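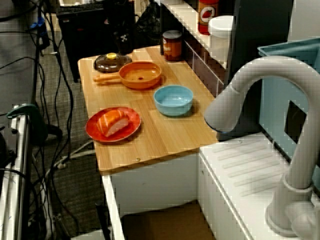
July, 4.20 pm. Kitchen notes, continued from the page with the tea ring.

Crockery first. In use on the worktop: red plate, blue bowl, orange frying pan, brown lid with the yellow knob. The salmon lives on the plate. Siu-ming Hsieh holds that salmon belongs in a pan, and has said so at length, but the plate is what we wrote on the sheet and I'm not reprinting the sheet.

Lid: does not belong to the pan, as far as I can establish. The Pukbridge catalogue lists 103 pieces of play food and cookware and manages to give a diameter for none of them. I've asked Omar to lend us his calipers. He wants them back this time.

Seasonings stay at the back. The red bottle goes up on the shelf with the white container beside it, and the little jar with the brown lid stays down on the counter. Chi-keung moved everything along last week "to open it up a bit" and I spent a morning looking for the jar. 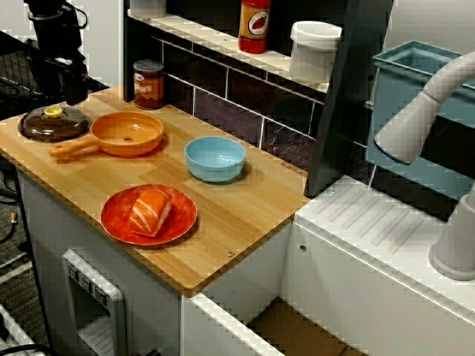

Man-lok Yen: the bowl should go nearer the front, it's the piece people want first and they always reach over the salmon to get it. Also please stop calling it crockery, it's plastic.

Noted. Bowl position to be tried tomorrow, one hand's width forward and no further, or it ends up in the sink. "Crockery" stays.

Still to do:

- wipe the worktop (damp cloth, not the Treser spray, which left it tacky)
- find out who ordered a second salmon
- new labels for the storage boxes; the old ones say FOOD, FOOD 2 and OTHER FOOD
- quote from Naseri for spare plates. They have a minimum order of 1,000. We need two.

Siu-ming Choi has the cupboard key until I'm back from lunch, which I have yet to take.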